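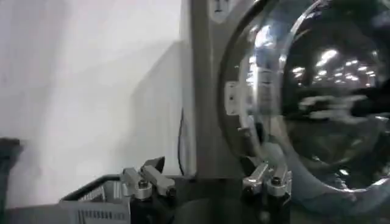

My sister says I should quit the choir if all I'm going to do is complain about it, and she may have a point, but I've only been in it since July and I don't want to be the person who leaves before the Christmas concert.

Saturday, November 11, 2023

Anyway, rehearsal this morning. It was over in Hastden again because the hall in Gastley has no heat until they get a part for the boiler. So that's 30 minutes each way on the bus, and I had a load of wash to do first, so I was already running behind and cranky when I got there. I took a seat in the back with the altos and hoped to be left alone.

We did the long Latin one for the first hour. I still can't find my entrance on page 4! I count like crazy, I breathe in, I open my mouth, and the tenors come in and I lose my nerve. Then everyone turns the page and I'm still standing there with my finger on the wrong line. The director made the altos do it by ourselves, twice, and the second time was pretty good, if I say so myself. She even nodded. (She doesn't nod much.)

The lullaby is the one I love. It sits right in the low part of my voice where I don't have to push, and there's a bit near the end where we hold one note and the sopranos slide down to meet us, and I got goosebumps in a folding chair at ten in the morning. I hummed it the whole ride home, probably out loud, sorry to everyone on the number 76.

Got off early at Skinner Street to buy cough drops and ended up with cough drops, a loaf of rye and a poinsettia that was already dropping leaves. It's on the kitchen windowsill now looking sad. I'll give it a week.

Called my sister back after lunch and sang her my 2 good measures over the phone. She said it sounded like a nice cow. She also asked what time the concert starts and whether there's parking, so I guess she's coming.

Things to do before next week: get a black folder (the blue one is not allowed, apparently), hem the black skirt, learn page 4. Really learn it this time. Bed now, my throat is scratchy and I want to finish my library book before it's due on Tuesday.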